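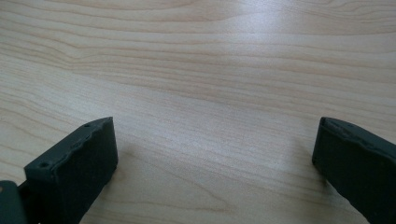
ok so pad swap day on the hand-held gripper. I put this off since February and I'm paying for it now, thread as I go

The fingers on this thing wear faster than anything else we own. The log says 212 sessions on the last set. Si-eun says she'd have pulled them at 129 and she's probably right, she usually is about rubber

Step one is always the same for me: clear the table, open the jaws all the way, look at both tips from the wrist camera before touching a screw. If one tip sits higher than the other on screen, I want to know before I take it apart and not after

Then the screws. There are 2 per pad and they are TINY. I lost one in the carpet last time and spent almost 19 minutes on my knees with a flashlight - so now there's a magnetic dish and I am smug about it

Old pads get a date in silver marker and go in the drawer. Aled wants to cut a few open and see how deep the wear goes. Be my guest, Aled!

Clean the metal with alcohol, let it dry, new pad on, screws in loose, close the jaws gently so the faces find each other, THEN tighten. I used to tighten first. The left one would end up a hair crooked and every thin thing we picked up would spin

Someone asked if we order pads from Zaveck. We did, now we pour our own in a mold Llinos made. The lip comes out a bit lumpy and you can trim it, but I don't bother, it never touches the part

Last bit is rezeroing the opening width. Close fully, hit zero, open fully, write the number down. Do it three times. If the numbers wander, go back and check the screws (it's the screws)

Jytte gets it Friday for the Toria job so I have until then to find out what I forgot. Going to go pick up playing cards for an hour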